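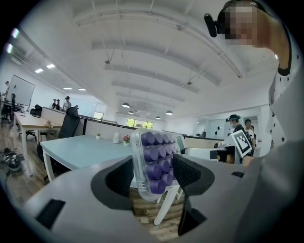
Photo: Kenta Arai

Tonia clear capsule tray, item 919

Clear plastic tray, rounded corners, for capsules set out in rows. The one in the photo has purple capsules in it — capsules not included, tray only. Sold by Virkia direct and thru the usual resellers.

Weight 47 g. Pack of 4. Carton of 84, ask for carton price.

Rinse in lukewarm water, mild soap, soft cloth. No dishwasher please. No alcohol wipes either, they cloud the plastic and we can't take those back. Dries fine on a rack.

Stores flat or on its side. Don't pile heavy stuff on top when full.

Old style tray (square corners) is discontinued, leftover stock only, email Paora Ashby. Old and new do not stack together, so dont mix them in one order unless you really mean to.

Updated 12 June 2020. Next shipment due July, backorders go out first. 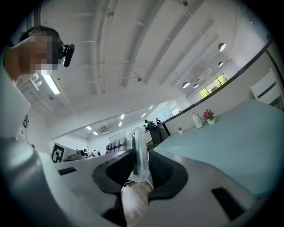 Can I order a single tray to try before buying a pack?
Single trays aren't on the web shop, but write to Paora and one can be added to any other order at the pack rate.

Returns: unopened packs only, keep the sleeve. Lables for the Seridum shelf system are on a seperate page.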